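Cuidados com mesas e tampos de madeira
Serviço de Apoio ao Lar Clokidano
Caderno de conselhos domésticos: Cozinha e sala de refeições

A presente página reúne as recomendações do Serviço de Apoio ao Lar Clokidano para a limpeza corrente e a conservação de mesas de madeira clara. Destina-se aos residentes dos 115 apartamentos do conjunto Lornton e a todos os utilizadores das salas comuns onde foram colocadas mesas da linha Lema. As indicações aplicam-se igualmente a outras mesas de madeira envernizada ou encerada, com as ressalvas assinaladas em cada ponto.

1. Identificação do acabamento

Antes de aplicar qualquer produto, convém saber que acabamento tem o tampo. Uma gota de água colocada numa zona pouco visível, por exemplo na face inferior do rebordo, permite uma primeira avaliação. Se a gota permanecer arredondada durante alguns minutos, a superfície está protegida por verniz ou por uma camada de cera em bom estado. Se escurecer a madeira, o tampo encontra-se oleado, gasto ou sem proteção, e não deve receber produtos em pulverização.

As mesas Lema das salas comuns são entregues com verniz mate. As que foram adquiridas antes da renovação do mobiliário podem ter acabamento a óleo. Em caso de dúvida, o residente pode consultar a etiqueta colada sob o tampo ou dirigir-se à receção com a referência do móvel.

2. Limpeza diária

Retiram-se primeiro os objetos soltos e as migalhas. As migalhas secas riscam o verniz quando são arrastadas sob pressão, pelo que se recomenda uma escova macia ou um pano seco passado com leveza. Só depois se procede à limpeza húmida.

O pano deve ser de algodão ou de microfibra, limpo e bem torcido. Passa-se no sentido do veio, em faixas que se sobrepõem ligeiramente, do lado mais afastado para o lado do utilizador. Nas mesas de contorno curvo, o rebordo é limpo no fim, num único movimento contínuo. Um segundo pano, seco, retira a humidade que restar.

Não se deve deixar o pano molhado pousado sobre a madeira, ainda que por pouco tempo. Grande parte das marcas esbranquiçadas que nos são comunicadas tem esta origem.

3. Utilização de produtos em pulverizador

O produto é pulverizado sobre o pano. A aplicação direta no tampo apenas se admite em superfícies envernizadas, em pequena quantidade e com remoção imediata. O frasco deve ser mantido na vertical e pousado sobre uma base seca.

São desaconselhados os seguintes produtos:

Lixívia e produtos com cloro, que descoloram a madeira.
Limpa-vidros com amoníaco, que torna o verniz baço.
Cremes abrasivos e esfregões verdes.
Vinagre puro, sobretudo em acabamentos a óleo ou a cera.

O detergente neutro Tullik, disponível na lavandaria do conjunto com a referência 2568, pode ser usado em todas as mesas Lema, na diluição indicada no rótulo. Quem preferir preparar a sua própria solução pode juntar algumas gotas de detergente para a loiça a um litro de água morna. A solução caseira não deve ser guardada de uma semana para a outra.

Todo o frasco reutilizado tem de ser identificado com o nome do produto e o mês de preparação. Nunca se transfere um produto de limpeza para uma garrafa de água ou de sumo.

4. Nódoas e marcas frequentes

Gordura: absorver com papel de cozinha, sem esfregar, e limpar com solução de detergente neutro. Repetir se necessário e secar.

Vinho, café e chá: atuar de imediato com pano húmido. Numa nódoa antiga, deixar o pano humedecido sobre a marca durante um minuto, no máximo, e secar logo a seguir.

Tinta de marcador: experimentar primeiro uma borracha branca macia. Se não resultar, aplicar uma gota de álcool num disco de algodão, depois de ensaio em zona escondida. O álcool não deve ser usado em tampos encerados.

Cera de vela: deixar endurecer e levantar com um cartão de plástico. Não utilizar lâminas.

Círculos brancos de copos quentes: passar um pano seco e macio com movimentos circulares. Se a marca persistir após 18 horas, contactar a receção.

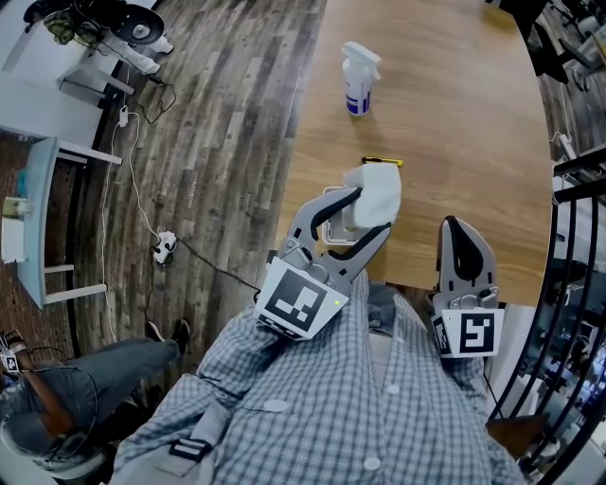
Cola e restos de fita adesiva: amolecer com uma gota de óleo alimentar, aguardar alguns minutos e remover com um pano. Terminar com detergente neutro, para que não fique gordura no veio.

5. Trabalhos manuais sobre a mesa

As mesas de refeição são muitas vezes usadas para trabalhos escolares, costura ou pequenas reparações. Nesses casos pede-se que o tampo seja coberto com uma base de corte ou com cartão espesso. Os marcadores devem ser tapados logo que deixem de ser usados, e os utensílios de corte arrumados com a lâmina recolhida. Terminado o trabalho, o tampo é limpo a seco antes de qualquer passagem húmida.

6. Panos e arrumação do material

Os panos usados na mesa não devem servir para o chão nem para o fogão. Lavam-se a 60 graus, sem amaciador, que deixa uma película gordurosa nas fibras e provoca riscas no verniz. Secam-se estendidos. Um pano guardado húmido ganha cheiro e deve voltar à máquina.

Os frascos são arrumados em armário fechado, fora do alcance das crianças e afastados dos alimentos.

7. Pavimento junto à mesa

Nas divisões com pavimento em réguas de aspeto de madeira, os salpicos de produto devem ser enxugados de imediato, dado que tornam o piso escorregadio. Recomenda-se a colocação de feltros nos pés das cadeiras e a sua verificação em novembro, quando se faz a revisão geral das salas comuns.

Os pedidos de feltros, de panos e de detergente Tullik são recebidos na receção do conjunto Lornton até às 18 horas.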